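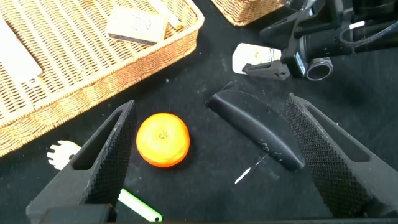 HOME & COLOR

Harju paint shop brings back its old pinks

Tue 7 January - Brimov, the paint shop in Harju, is putting its old pinks back on the shelf this week. The shade people keep asking for is Pumuris, a dusty rose that was dropped in November when the mixing machine was replaced. Complaints followed. Lots of them.

Owner Jarmo Niskanen says he had no idea anyone cared that much. "A woman came in with a chip of her bedroom wall in an envelope," he said. "Wanted it matched exactly. We couldnt do it."

Now they can. Reijo Honkanen, who mixed paint at the shop for 40 years before retiring, kept the recipes in a notebook and has handed it over. Pumuris is in there, so is a brighter one called Eser that was popular for kids rooms. First batch is 600 cans, matte only. Gloss to come later, no date yet.
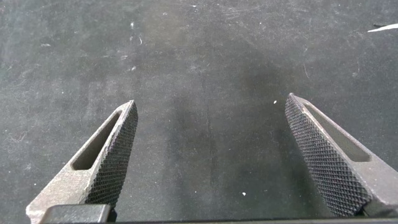 Can I get a small amount to test on the wall first?

Sample pots are at the counter, limit of two per customer. Put on both coats before you decide - the first one dries a lot paler then the final color.

Old customers who bring in a paint chip get 20 percent off their first can. Niskanen's own hallway is getting Eser this weekend. His wife wanted gray.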